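4. Small belongings on the shared table

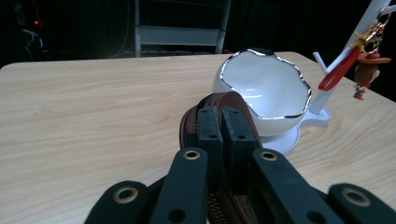
Nurhan Kahraman
Household Objects Group, Solville

Figure 4. A zippered strap in brown with a darker woven trim, on a light wooden table. A white ceramic bowl with a wavy, metallic-edged rim stands behind it.

4.1 What counts as a small belonging

The previous section dealt with furniture and with things that have a fixed place in the home, such as lamps and clocks. This section turns to the things that people put down for a short time and pick up again: keys, straps, purses, glasses cases, chargers, letters. We call these small belongings. The term is taken from the diaries, where several households used it without being asked to.

A thing was entered as a small belonging if it could be carried in one hand and if the household said that it was used outside the room as well as in it. Food and crockery in use at a meal were left out. Bowls and trays kept on the table between meals were entered separately as holders, whether or not anything was kept in them. The bowl in Figure 4 is of this second kind.

4.2 Material

The material comes from 30 households in the Toprak district of Solville. Each kept a paper diary through March and filled it in once in the morning and once after the evening meal. The diary asked for three things: what was on the main table, who had put it there, and where it was meant to be. Households were free to leave the last column blank, and many did.

Taken together the diaries hold 700 entries. Of these, 536 concern small belongings and the rest concern holders, papers belonging to nobody in particular, and a few things the writer could not name. Entries were typed up in the wording used by the household. Spelling was corrected but descriptions were not shortened, so that "the strap off the brown bag" and "bag strap" remain two different wordings in the index even where they clearly mean the same thing.

4.3 Straps, cords and other long things

Long, soft things gave more trouble than any other group. A key is either on the table or in the bowl. A strap may lie half in a bowl and half out of it, or hang over the edge of the table, or be looped round a chair back with one end on the table top. The diary form had no space for this. Some writers added a note in the margin, and others chose whichever place seemed closest.

Long things also change shape between one entry and the next. The strap in Figure 4 rises into a rounded arch, and a row of small coppery-gold zip teeth can be followed along its middle. The same kind of strap laid flat would take up a different part of the table, and a writer might well call it by another name. We found straps entered as belts, handles, bands and, in one diary, "the long zip".

For the index we settled on a simple rule. The name is taken from the first entry in which the thing appears, and later names are listed under it. The shape is given in a separate field with four values: flat, looped, coiled or hanging. The strap in Figure 4 would be entered as looped.

4.4 Bowls as holders

Most households kept at least one bowl on or near the main table. When asked what it was for, they usually gave one of two answers. It was for keys and coins, or it was there because it looked nice. Bowls with a decorated rim tended to get the second answer, although the diaries from the same homes often show coins and hair ties in them by the evening.

The distinction matters for tidying. In homes where the bowl was for keys and coins, small belongings were moved into it and then counted as put away. In homes where the bowl was for show, the same belongings were set down beside it and entered as out of place. Two tables could therefore look much alike and still be described in opposite ways by the people who lived with them.

4.5 Limits

The diaries record what people chose to write down. Things that are always on the table are probably missing from many of them, and one household told us as much when the books were collected. We also have no entries from the middle of the day. The follow-up study in Porari uses a revised form with a noon entry and a line for things that are partly in a holder. The revised form is given in Appendix B, and the index was moved to the Gradia catalogue before the second round of typing began.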